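Consumer Behavior, Unit 6: Reading Claims About "Natural" Cleaning Products
Course handout, revised March 2020

Bring this to section along with the two product leaflets you were given. Please write on it.

Last unit we covered price claims, which are fairly easy to check. Cleaning claims are harder, mostly because the words do so much of the work. "Natural" has no fixed meaning on most bottles. "Plant-based" may describe one ingredient out of twelve. "Kills 98% of germs" sounds close to perfect until you ask which germs, on what surface, and after how many minutes of contact.

Start with the Hullach leaflet. It says the spray was "tested in 200 homes." Tested how? The small print says each household got a free bottle and a postcard. People who liked the spray had a reason to mail the card back. People who poured it down the sink probably had better things to do. We are not told how many cards came back, and I would want that number before any other. 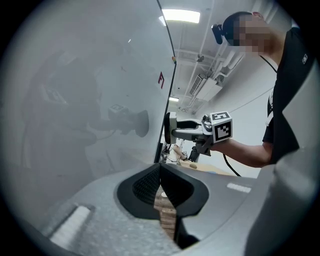
So what would a fair test of a cleaning spray look like? You would clean matching surfaces with the spray and with plain water, using the same cloth and the same amount of wiping, and have someone judge the results without knowing which was which.

Plain water is the part the makers leave out. Wiping removes a lot of dirt all by itself, and a leaflet that compares a wiped counter with an unwiped one has mostly shown that wiping works. Keep this in mind when you get to the before-and-after section on page 2 of the Hullach leaflet.

The Comcombe leaflet is a better piece of work and for that reason needs closer reading. It does have a comparison group. It reports up to 100 times less residue than "a leading cleaner." Circle "up to." It covers every result from the best one down to nothing. Then circle "a leading cleaner" and try to find its name anywhere on the sheet. I couldn't.

Residue is also an odd thing to measure. Most shoppers want to know if the stove comes clean, and a product can leave very little behind on a stove that is still greasy. When a company picks a measure you would not have picked, ask what the obvious one would have shown.

A note on surveys. The Mazandarani mail survey in your reading packet went to 2,000 shoppers, and students like to quote it for its size. Size helps with chance error – it does nothing for a badly worded question. Question 4 asks, "How important is it that your family is safe from harsh chemicals?" I can't think of a person who would answer "not very." 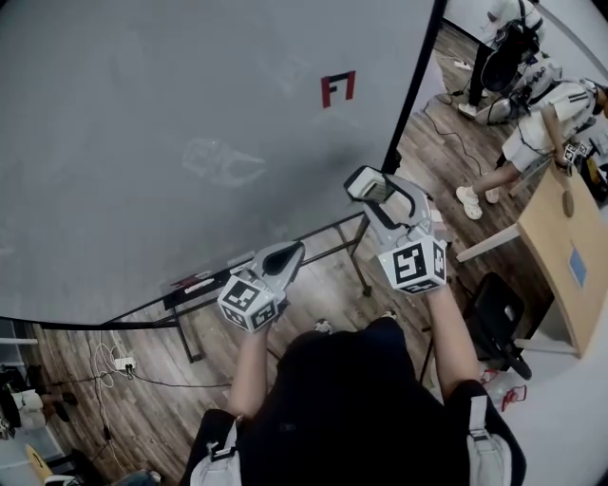
Barrett Zamora read a draft of this unit and thought I was being too hard on the companies. Shoppers don't take label words literally, in his view, any more than they expect "world's best coffee" to have won a contest, and a course that treats every slogan as a lie teaches people to stop reading labels at all. He would rather we spent the hour on ingredient lists.

I take the point about slogans. I don't accept it for numbers. A percentage on a bottle is there to be believed, and it should be held to what it says.

For section:
Pick one claim from either leaflet and rewrite it so that it says only what the evidence supports. Most will get shorter. Then write down the one fact you would ask the company for.

Optional reading is the Ploltunov chapter on scent, pages 41 to 56. The argument is that people rate a room as cleaner when it smells of lemon. The samples are small and I have my doubts, but the method section is clear and we will come back to it in May.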